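Six weeks with a two-arm bench kit, and the cable that let us down

I'll start with the good part, because there is a lot of it. We bought the Tannous twin-arm bench kit to practice packing small breakables, and I have not had this much fun with a piece of equipment in years. You bolt both arms to the same front rail, build the box around them, and by the end of the afternoon you are watching two grippers reach into the middle from opposite sides. Our supplier, Stuvport, shipped it in one crate, and everything on the packing list was in there (even the spare ties, bless them).

The motion is smooth and the elbow joints feel solid. Handing off soft, slippery stuff is where the kit shines, and bubble wrap is a mean test! It slides, it crumples, it springs back after you thought it was flat. I ran 100 wrap-and-release cycles with a light plastic cup before I trusted the arms with anything that could chip, and 96 of those went through without a hand from me. The other 4 were all the same fault, which brings me to the reason this review is longer than I planned.

The wrist cable on this kit leaves the top of the gripper in a free loop. You need some slack there or the wrist can't turn. But the factory setting gives you far too much, and when both arms come in close over the middle of the floor, one loop can catch on the other gripper. On my fourth fault the left arm kept pulling. The connector at the wrist worked halfway out, the gripper lost its signal, and it stayed clamped shut on a fistful of wrap while the arm carried on with its path. It dragged the whole sheet across the floor and took the cup with it.

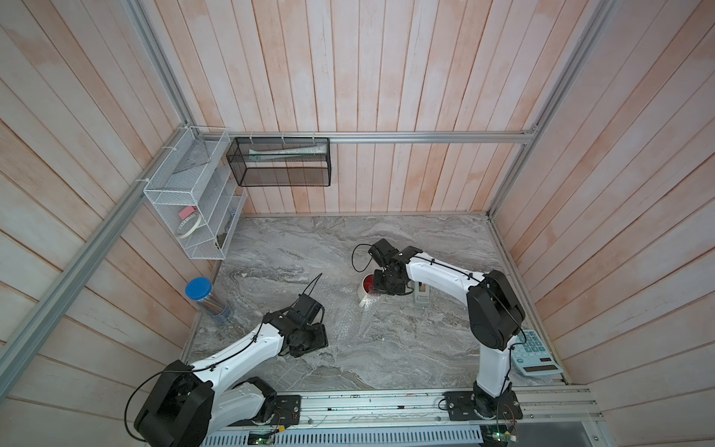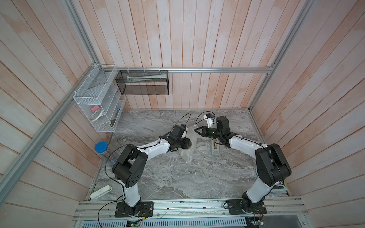 Konovport Bench Review, November issue, p. 40

No harm done with a plastic cup. With a full mug of anything I would have been mopping out the electronics, and with somebody's fingers in there I don't want to think about it. The gripper does not open when it loses signal, and the arm does not stop. The manual says it will hold position. Ours didn't, on any of the four tries, until I installed the newer firmware. If you have this kit, check your version before you do anything else.

After the update, a lost gripper signal halts both arms in well under a second. I tested it by pulling the plug on purpose, over and over, with a soft sponge in the jaws. It stopped every time. That is how it should have shipped, and I took half a point off for it.

The firmware doesn't cure the snagging, though. My fix was cheap: shorten the loop until the wrist can just make its full turn, tie the cable down along the upper arm, and set a keep-apart distance in the software so the two wrists never share the same bit of air. The default is zero. I settled on 40 millimeters, and I haven't had a snag since. It costs you a little reach in the very center, and some handoffs take an extra move, but I'll take that trade all day long.

A couple of smaller gripes. The controller boards sit out in the open below the rail, right by the arm bases, and I would love a cover for them. The emergency stop comes on a short lead, so on a deep bench you end up reaching past the arms to hit it — please don't do that. Prundidgate sells an extension that fits, and it ought to be in the crate.

The stuff I like, I really like. Teaching a new path takes minutes. The rails give you somewhere to hang baskets and organizers, so tape and odds and ends stay off the floor but close by. The joints run quietly enough to talk over. After about 4,000 moves I can't feel any play in either elbow, and the repeat accuracy looks the same to me as it did in week one.

Would I buy it again? Yes, in a heartbeat, as long as it came with the new firmware and I had a bag of cable ties in my pocket. Owners of the older single-arm version can skip the part about snagging, but do run the plug test. Use something soft, keep your hands out of the box, and have the stop button where you can reach it.

Rating: four and a half out of five.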